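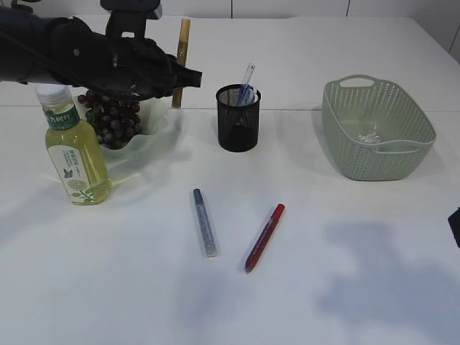 Part 2. Setting up your Lerkico fruit dryer

Okay, you've got the thing out of the box and you've found a spot for it (see Part 1 if you're still hunting). Now we get it level, run it empty once, and load the first batch. I wrote this after my own second season with the Lerkico, and Duyên Bùi went through it and fixed the places where I'd skipped a step that lives in my fingers by now.

Leveling and first run

1. Put the base down with the fan grille facing you. Leave a hand's width behind it so the air can get out.

2. Screw in the feet. They go in by hand, no tools, and they feel a bit gritty the first time. Stop when they touch the plastic.

3. Stack the trays with the notches lined up on the left. If the lid rocks, one tray is turned around – take them all off and start over, it's quicker than guessing.

4. Plug straight into the wall. My model draws 266 watts, so it's easy on the kitchen circuit, but please don't share the outlet with a kettle.

5. Set the dial to high and run it empty for 80 minutes with a window open. You'll smell warm plastic. Mine was gone by the end of the run, and Tùng Khương had to run his twice.

Caution: the lid gets hot near the center vent. Lift it by the side tabs, and keep your face back when you do!

Your first batch: raisins

I always start people on grapes. They're slow, but they're forgiving, and you learn what the trays do.

1. Pull the grapes off the stems and toss anything split or soft. Seedless are much nicer here.

2. Rinse them, then dip them in boiling water until you see the skins crack a little. Straight into cold water after that.

3. Roll them around on a towel until they're dry.

4. Spread them in one layer on the trays. They can touch, but don't pile them up.

5. Turn the dial down to medium and leave the vent half open. Swap the top and bottom trays when you think of it. I do it at breakfast and again before bed.

6. Start checking the next morning. Squeeze one: it should be leathery and give a bit, with no juice coming out.

Note: big grapes can take well over a day. If you cut them in half they go a lot faster, though they stick, so lay them cut side up and use the Lamska mesh liners if you have them.

Note: let everything cool before you put it in jars. Shake the jars once a day for a week, and if you see any fog on the glass, the batch goes back on the trays. Mold means the whole jar goes out, sorry.

Cleaning the trays is in Part 3, along with what to do about a noisy fan.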